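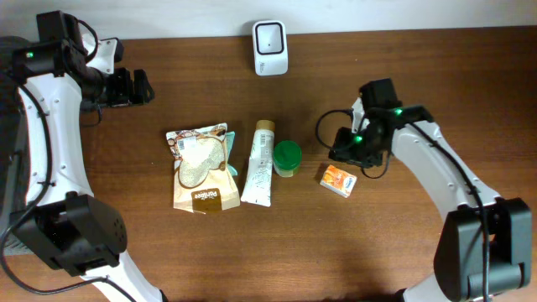 Qué hace el departamento de vestuario de una película

El vestuario es el conjunto de ropa, calzado y complementos que llevan los actores. Lo dirige el figurinista, que lee el guion y anota qué personajes salen en cada secuencia, en qué época y con qué tiempo. Con esos datos prepara una lista llamada desglose.

La película Colletti dura 103 minutos y cuenta la historia de una familia de sastres. Su figurinista, Ayantu Alemayehu, incluyó en el desglose 106 conjuntos completos. Entre prendas sueltas, zapatos y sombreros, el inventario llegó a 2175 piezas.

De dónde sale la ropa

Una parte se alquila en almacenes especializados. En Colletti se alquilaron 1227 piezas al almacén Sarantis. Otra parte se compra y el resto se cose en un taller. Para coser una prenda se toman las medidas del actor, se dibuja el patrón en papel, se corta la tela y se hace una primera prueba con tela barata, llamada glasilla.

Por qué hay prendas repetidas

Si un personaje se mancha o se cae al agua, la toma puede repetirse varias veces. Por eso se preparan copias iguales del mismo traje. Cada copia lleva una etiqueta interior con un número.

Qué es la continuidad

Las secuencias no se ruedan en el orden en que se ven. Una persona del equipo fotografía cada traje y apunta los detalles: botones abiertos, mangas dobladas, nudo de la corbata.

Palabras útiles

Figurín: dibujo del traje.
Patrón: plantilla para cortar la tela.
Ambientar: envejecer una prenda nueva con lija, tinte o lavados.

© Flatari, cine y moda para escolares | Contacto | Volver arriba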